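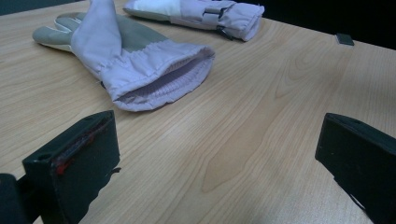
Why gloves, Deepika Chacko wanted to know at the first review, when every other group in the Annamalai lab had sensibly chosen blocks. We answered that blocks hold their shape and a winter glove has no shape to hold, so a gripper that copes with gloves ought to cope with most of what people leave on tables. She wrote this down. We have been trying to live up to it since June.

Comparing two hand-held grippers on soft objects
Interim report, Wednesday, December 11, 2019

1. What we set out to do

The lab owns two hand-held grippers, the Flestau and the Stadance. Both have a pair of fingers and a camera that looks down over them. You squeeze, the fingers close, and the camera records what you did, including the parts you would like to forget. The recordings go to Mota, our controller, which is meant to learn from them how to do the same on an arm.

Our job was to find out which of the two gives recordings worth learning from. The short version is that the lighter one is nicer to hold and the heavier one is nicer to look at afterwards.

2. Method

The task was to pick up a glove by the cuff, turn it over and lay it beside the other one. We recorded 700 attempts, split equally between the grippers, in five sessions. The operators took turns, and swapped grippers at the halfway point of each session so that neither one got all the tired hands.

An attempt was thrown out if the glove left the table or the operator used a free hand. The second rule was added after the first session, for reasons that reflect badly on all of us.

The Stadance weighs 610 g and the Flestau 1000 g. On paper that looks like a small difference. By the end of a session it is the only thing anyone talks about.

3. Results so far

Cuffs are easy to reach and hard to keep. Fabric bunches between the pads, the operator feels resistance and relaxes, and the outer layer slides away while the lining stays put. This happened with both grippers. It was worse with the Stadance, whose finger travel is so light that people stopped squeezing before they had hold of anything.

Picking up by the fingers of the glove was steadier but looked silly, and it made the turn much harder because the cuff swings.

The other problem was speed. With the Stadance, people hurry. Fast wrist movements smear the camera picture, and Mota cannot learn much about the edge of a pale cuff from a pale streak. The Flestau is too heavy to hurry with. We had planned to list its weight as a fault and have now moved it to a separate table called "Other properties".
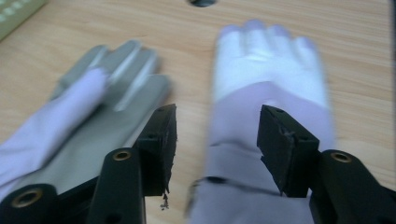 Couldn't you just ask people to slow down, said a comment in the margin of our draft. We did ask. They slowed down for a handful of attempts and then went back to normal, like drivers passing a speed sign. A metronome was tried for one afternoon and voted out by the next room.

A shorter exposure on the camera is the proper answer, but it makes the picture darker, and the corner of the lab we were given is not generous with light. We have asked for a lamp. The form for the lamp is longer than this section.

4. Still to do

Mota has been trained on the Flestau recordings only. The Stadance set needs the smeared attempts marked by hand first, and we have not agreed on how smeared is too smeared. One of us is strict, the others want to finish before the holidays.

We would also like to repeat a session with added weight taped to the Stadance, to see whether it is the gripper or just the grams. If the results match the Flestau's, we shall have shown that a light, well-made tool can be improved by making it heavier, and we would be grateful for advice on how to put that to the people who paid for it.

Pad material has been left out altogether. It probably matters more than anything in section 3, and it goes to next term's group along with the gloves.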